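Kratochvíl 848 Garment Steamer: long-term review

Tested over one winter, mains voltage 240 V, tap water (hard) for the first half and filtered water for the rest.

The 848 is the upright model in the Kratochvíl range and sits above the Skaltham-made 810, with which it shares a base and a water tank. The differences are a second heating element in the head, a longer hose and a telescopic pole with four sections in place of three. I bought mine at full price after the 810 developed a leak at the tank valve.

Assembly

The pole locks with cam levers. Three of mine were fine; the lowest needed its screw tightened a quarter turn before it would hold. The hose connector is a bayonet type and seats with a clear click. The printed guide shows the hanger bracket the wrong way round. Fit it with the hooks facing forward.

Heat-up and output

The base is ready when the lamp turns from red to green. Early steam carries a fair amount of condensate, so hold the head upright and run it into the air before it goes near anything silk. After that the output is steady on the middle setting. On the highest setting it pulses slightly, and the pump becomes audible in the next room.

Head temperature is well controlled. I found no shine marks on dark wool, which the 810 would produce if left in one place.

Performance by fabric

Cotton shirts come out acceptable but never crisp. Collars and plackets still need an iron. Viscose and light polyester respond very well, usually in one slow pass from the top down. Linen is poor on any setting unless it is already damp. Heavy curtains can be done in place, and this is where the longer hose earns its cost.

Cloth left in a heap is the harder case. Sharp creases set at the crossing points of folds, and steam alone relaxes the broad waves first and the fine lines last. Shake the piece out, hang it by its longest edge and work from behind, pulling lightly on the hem with the free hand.
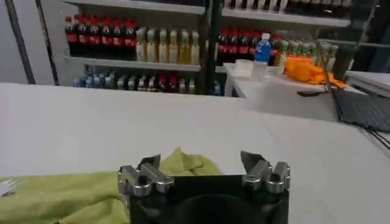

Descaling

The manual asks for this every 400 minutes of use, though there is no counter. With hard water I had white flecks in the steam well before that point. Filtered water stopped them. The drain plug is under the base and the tank must come off first, so do it over a sink. Citric acid works as well as the branded sachets from Ukier and costs far less.

Faults

The foot switch sticks if lint gets under the rim. The hose clip on the pole is brittle and mine cracked in March. Mitton, who handle spares, sent a replacement without charge.

Verdict

Better than the 810 in every respect except weight. Worth the difference for curtains and long dresses. If you mainly do shirts, buy a decent iron.

Updated 3/6/19: the replacement clip is still intact.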